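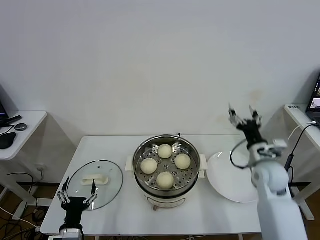

Kokix-Dampfgarer mit vier Hefeklößen, Deckel und Teller auf dem Übungstisch der Robotik-AG.

**Kokix Dampfgarer, elektrisch, mit Siebeinsatz und Glasdeckel. 32 Euro, gebraucht gekauft.**

Für das Halbjahresprojekt der AG brauchten wir eine Küchenaufgabe, die sich mit zwei Armen lösen lässt: Deckel abnehmen, Klöße auf einen Teller legen, Deckel wieder aufsetzen. Der Topf war dafür über das ganze Halbjahr im Einsatz. Bewertet wird er hier als Übungsobjekt. Zum Kochen haben wir ihn nur zweimal benutzt, und dabei tat er, was er sollte.

### Deckel

Der Griff ist länglich und rechteckig, und das ist der wichtigste Grund für den Kauf. An einem runden Knopf rutschten unsere Finger im ersten Versuch mit einem anderen Topf ständig ab. Beim Kokix reicht es, wenn der Greifer ungefähr mittig ankommt. Das Glas macht allerdings Ärger: Die Tiefenkamera sieht durch den Deckel hindurch auf den Tisch, und Lichtreflexe am Rand verschieben die erkannte Position. Wir haben schließlich nur noch nach dem Griff gesucht und den Rest des Deckels ignoriert.

### Siebeinsatz

Der Einsatz ist gelocht und liegt stabil im Topf. Vier Klöße passen mit etwas Abstand hinein, sodass die Finger dazwischenkommen. Mit mehr Klößen wird es zu eng. Der Topfrand steht höher als der Einsatz, deshalb muss die Hand steil von oben anfahren. Das kostet Zeit: Ein vollständiger Durchlauf dauert bei uns bis zu 45 Sekunden.

### Stand

Die Füße sind kurz und der Topf ist leicht. Stößt ein Arm gegen einen der Seitengriffe, dreht sich das ganze Gerät, und die gespeicherten Positionen stimmen nicht mehr. Eine rutschfeste Unterlage half etwas. Schwerer wäre besser.

### Zahlen aus dem Projekt

| | Durchläufe |
|---|---|
| aufgezeichnet | 781 |
| verwendbar | 551 |

Der größte Teil des Ausschusses geht auf gequetschte Klöße zurück, der Rest auf den verrutschten Topf. Am Deckel lag es selten. 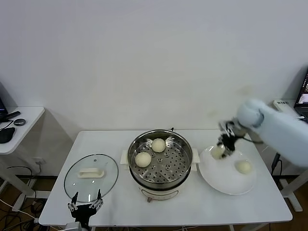 Dalia Tahiri sieht das mit dem Gewicht anders: Ein schwerer Topf würde Fehler beim Anfahren nur verdecken, und wer die Seitengriffe trifft, müsse eben die Bahn neu planen. Sie würde außerdem mit zwei Klößen anfangen und erst später auf vier gehen.

Beim zweiten Punkt stimme ich zu, das hätte uns im Juli einige Nachmittage gespart. Beim ersten bleibe ich bei der Kritik, zumal eine Gruppe ohne Bahnplanung mit dem Topf kaum arbeiten kann.

**Wertung:** 4 von 5 Punkten. Einen Punkt Abzug gibt es für den Stand. Einen zweiten Siebeinsatz würde ich gleich mitbestellen.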